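Lostar Bed Notes

A data card for people who have to care about sheets

Version 6. Maintained by Chiharu Kobori, with annotations by whoever was awake.

What is in it

Lostar is a collection of 1668 short records about making beds. Each record covers one bed, one set of linen and one attempt, and each attempt ends with a grade between 0 and 4. There are also 979 free-text notes, which is where the annotators put everything the grade had no room for. Some of these notes are useful. Several are about the annotator's mother.

The beds are singles and doubles. We had a king for a while, but it would not go around the corner of the stairs at the Mandeck house, and after an afternoon of trying it went back to the shop. If you need kings, you will need different data and a wider staircase.

Linen covered:

flat sheets, white and off-white
fitted sheets, all sizes, all of them hateful
pillowcases, envelope and open end
light blankets
one quilt, washed so many times that it now has its own label (quilt_old)

Duvet covers were dropped in version 4. Dinesh Kaushik wrote a long memo on why they should come back. The memo is in the docs folder and the duvet covers are still out.

Fields

record_id: a number. Gaps are normal. They mark records we threw out and did not renumber.

bed: single or double.

item: one of the linen types in the list.

stage: spread, square, tuck, smooth or done. A record can go back a stage, and many do. The stage called "done" means the person stopped, which we found was a different thing from the bed being made.

drop_left, drop_right: how far the sheet hangs down each side, in centimeters, measured with a tailor's tape. If the two numbers add up to something strange, the sheet was crooked. If they add up to something impossible, Cristian Marulanda was holding the tape.

crease: none, light, heavy, or ironed_in. The last one is for folds left over from the packet, which survive washing, tugging and prayer.

grade: 0 to 4, explained further down.

note: free text, in English, with occasional Icelandic swearing from Ívar Mikkelsen that we have left in for flavor. Filter on note_lang if this bothers you.

On the spread stage

Most of the trouble starts here. A flat sheet coming out of the closet has four edges and no opinions about which one goes where. The wide hem is supposed to go at the head of the bed, and in a fair share of records it ends up at the foot, where it stays, because by then everybody has tucked three corners and has no wish to hear about it. We mark these with hem_wrong and do not lower the grade. Shigeru Koyama disagrees with this and has asked that his disagreement be recorded, so there it is.

Creases at this stage don't count either. A sheet pulled by its hem will always show some slack through the middle, and slanting folds are part of the business until somebody smooths them out. Please do not write to us about creases in spread records. We have seen them.

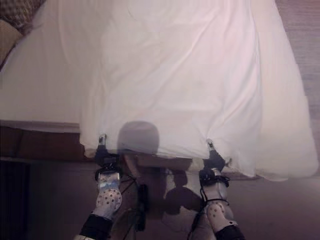

Should the sheet hang to the same length on both sides before you start tucking?

Close to it is good enough. We allow a difference of a hand's width on a double bed and half that on a single. Anything more and one side pulls out in the night, usually the side of the person who made the bed.

On the tuck stage

Two kinds of corner are accepted. The first is the hospital corner, folded at a slant and tucked flat. The second is what the label sheet calls "gathered," meaning that the extra cloth was pushed under the mattress with the palm of the hand and left to sort itself out. Gathered corners are more common by a long way. They hold up better than they deserve to.

Fitted sheets skip this stage and have their own, called "fourth corner." Three corners of a fitted sheet go on without incident. The fourth goes on and the first comes off. We logged this so often that the note field now accepts "4c" as a complete sentence.

Grades

0: the linen is on the floor, or on the wrong bed.
1: the linen is on the bed, and that is all you can say for it.
2: you could sleep there.
3: you could let a guest sleep there.
4: you could let Chiharu's aunt sleep there.

There are very few fours. Two annotators graded every record separately and a third settled the arguments. Most arguments were between 2 and 3, and they came down to how much the annotator liked guests.

Washing

All linen went through the wash before first use, then again after every few beds. We used the Cendico machine in the basement on the warm setting, with no softener. Softener makes cotton slide, and the early records where we used it have been marked with slippery and kept apart in their own folder. In June we hung everything outside. Those sheets dried stiff and are easier to square up, so be careful comparing them with the others.

Known problems

The pillowcase records lean heavily toward one brand of pillow, the Nomura, bought in bulk at a closing sale. It is shorter and fatter than most pillows and fills a case the way a foot fills a boot.

Drops on the wall side are less reliable. Getting a tape down there takes a thin arm and some patience, and by late afternoon we were short of both.

Records 3033 and up are repeats of earlier beds, done with the blankets turned the other way. They are fine to use. Just don't put a bed and its repeat in different splits and then write to us about your wonderful results.

White sheets look gray near a window in the evening. A few annotators marked this as staining. We fixed the ones we found.

Changes in this version

Merged "rumpled" and "crumpled," after a meeting that could have been shorter.
Added quilt_old.
Corrected left and right for the beds measured from the foot end.
Removed a pillow that turned out to be a bolster.

Contact

Write to Chiharu about the grades, and to Dinesh about duvet covers. He would love to hear from you.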